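Keeping the Tabletop Cell in Service: Setup, Care and Repair
Speaker notes, Plenarville session
Last updated: 2025-11-07

Slide 1. Cell overview. One arm, one white table, one pan with a lid. The Dolska cell runs lid removal and replacement, and I will stay with that task for the whole talk.
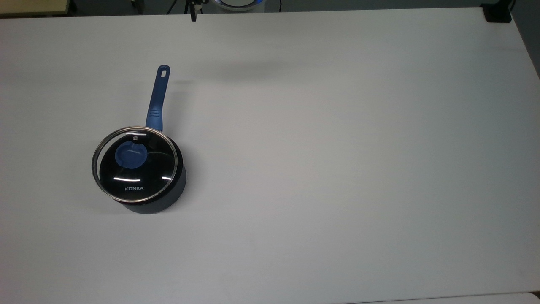 Start with the reset position, as most of our faults began there. Pan left of center, handle toward the far side of the table, lid on. The right side of the table stays clear for the lid set-down. Operators reset by eye at first. We now use a printed overlay on the monitor and compare before each run.

Slide 2. Table. Matte surface, wiped at shift start with a damp cloth, no polish. Polish left a film that raised the glare and upset the depth reading on glass. Check level after any move. Feet are locked and marked with paint pen.

Slide 3. Glass lid. Depth returns through glass are poor. We take the lid position from the metal rim and the height from the knob. Overhead light gives streaks on the glass, so the rim fit rejects bright pixels inside the circle. Mention the threshold only if asked.

Slide 4. Service interval. Joint check every 4,000 cycles. Finger pads are inspected at the same stop and replaced if the edge has rounded. Log sheet goes in the Seneviratne folder, cell tab.

Slide 5. The December fault. Cell stopped at cycle 1,241 with a grip force error. Pads were fine. Wrist cable had worked back in its connector, and force readings dropped out when joint 5 turned past its midpoint. Repair: power down, reseat, add strain relief one hand width from the plug, rerun zero offset. Downtime was nearly 2 hours, most of it spent swapping pads that did not need it.

Slide 6. After repair. Run 203 lid cycles at half speed before release. Same count for a camera remount. Stop on the first missed knob and redo the hand-eye calibration with the Plovetti board.

Pause for questions. Spare connector is in the case, pass it along the front row.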